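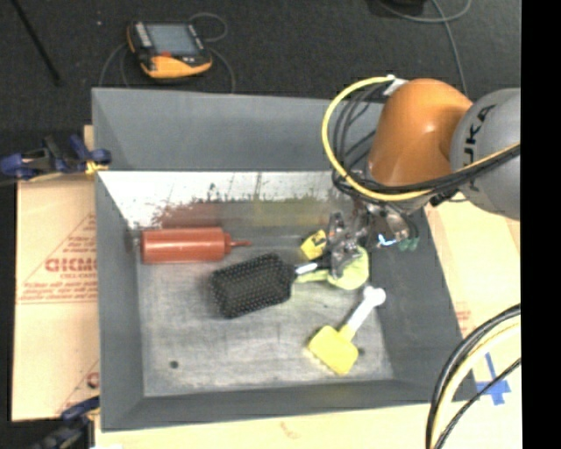

Which translation of the Daston plays?

quillandcrumb
Jul 6, 2022
Need a steer quick, ordering tonight. Reading group is doing The Tanner's Widow in two weeks and there are two versions floating around. The old Turncombe paperback (green spine, falling apart in every used store I've been in) and the newer Wilczyńska one, which is fatter and costs more. Same five plays in both as far as I can tell. I've read neither. No Polish, so can't check anything against the original. Which one do people get? Will be read out loud, badly, by people holding wine.

marginalia_mo
Wilczyńska. Not close. Turncombe cuts the songs in acts two and four, just drops them, one line in brackets saying "a song is sung here." You lose the whole business with the magistrate's goose and then act five makes no sense.

stagedoorlen
Disagree, for reading aloud get the Turncombe. It's funny. Wilczyńska is accurate and it lands like a tax form. I did the Widow in college out of the green one and people were crying laughing at the inheritance scene. Tried the same scene from the new one with my sister last Christmas, silence.

marginalia_mo
People were laughing at Turncombe's jokes though. Half of them aren't in the play. The bit with the ladder? His. The deaf notary? He's not deaf in the original, he's just rude.

stagedoorlen
the deaf notary is the best thing in it

quillandcrumb
OK so cut songs is a problem. How many songs are we talking?

marginalia_mo
All of the choruses in acts two and four. In mine the Widow runs to 3,789 lines with everything in. No idea what Turncombe's comes to, he doesn't number them, which is another reason to avoid if you have a group. "Everybody turn to, uh, the part where she's yelling." She is yelling on every page

Futis
Line numbers are the real argument here. We did it with mixed copies in June, total disaster. Three people in one book, four in the other, one guy on his phone with a scan of something from a library that turned out to be a different play.

Also nobody has mentioned the notes. Wilczyńska has them at the back, long, good on the guild stuff. You do kind of need to know what a tanner could and couldn't own or the first scene is just people shouting about a shed.

hollis_reads
Notes are too long. There's one on page 332 that goes on for a page and a half about the word for "bucket." I like buckets fine. Skip it.

marginalia_mo
The bucket note is great!! It's a pun on the mayor's name, it comes back like eight times.

hollis_reads
If a joke needs a page and a half it's dead

marginalia_mo
It's dead in English whoever translates it. At least she tells you where the body is

Jamshid Mohammadi
Hi, long time reader, first post I think. I directed a cut-down Widow for a community group a few years back so maybe useful. We used neither as is. Started from Wilczyńska because the scenes are all there and in the right order, then loosened the dialog in rehearsal. Her prose scenes are fine to speak. It's the verse that clogs, she keeps the line lengths of the original and English just doesn't want to go there. For the songs we had people speak them over a drum. Worked OK in act two, not in four.

For a one night read with wine I would skip the prologue in either version. The prologue is the author complaining about a rival who is otherwise completely forgotten and it loses the room before the widow even comes on. Start with her at the door with the keys.

Cast the Widow well and don't worry about the rest. The suitors can be doubled, they are never all on together until the end.

quillandcrumb
This is super helpful thank you. Is it too long to do in one evening? We usually get 2 hours before people wander off

Jamshid Mohammadi
In full, yes, too long. Acts one, three and five make a decent evening. Somebody has to summarize two and four, give that to whoever talks the most.

stagedoorlen
so you cut acts two and four, i.e. exactly the acts with the songs, i.e. get the Turncombe lol

marginalia_mo
...

marginalia_mo
ok but then nobody gets the goose

Futis
You can explain the goose in one sentence. Goose eats the will. Done.

hollis_reads
SPOILER

Futis
The play is older than every country I've lived in

pennywhistle
Jumping in, has anyone read the other four in the volume? I only ever see people talk about the Widow. I thought The Two Bakers was way better, meaner too. The scene where they both bribe the same inspector and he takes it to the third baker. And it's short.

stagedoorlen
Two Bakers is good, Turncombe butchers it tho, I'll give you that. He makes them brothers for some reason.

marginalia_mo
Finally

pennywhistle
BROTHERS?? The whole plot is one wants to marry the other one's sister

stagedoorlen
yeah he makes her a cousin. it gets weird

quillandcrumb
Leaning Wilczyńska then, if we like it we might do Bakers in the fall. Is there a cheap copy anywhere, there's 8 of us and I can't make everyone pay hardcover

Futis
There was a paperback, small run, I heard 500 copies. I have one, binding's decent. Don't know if it's still around. Ask the store to look it up by translator and not by title, the title search pulls up a romance novel.

hollis_reads
The romance novel is not bad btw

Jamshid Mohammadi
One caution on the paperback. Mine has a misprint in act three, two of the younger suitor's speeches are given to the maid. Reads almost fine, even gets a laugh, but she ends up proposing to her own employer. Pencil it in before you start.

marginalia_mo
Hardcover has that too. Thought it was intentional for years. Wrote a paper on it

stagedoorlen
hahahaha

marginalia_mo
Got a B+

quillandcrumb
Ordered one Wilczyńska hardcover for me, going to call around on paperbacks tomorrow. If that falls thru we do it in pairs, sharing. Skipping the prologue. Len I'm sorry, I did find a green one for two bucks so I got that as well, will read your notary scene at the end if anyone's still awake

stagedoorlen
do the voice

pennywhistle
Report back pls. And somebody start a Bakers thread, I've got opinions on the inspector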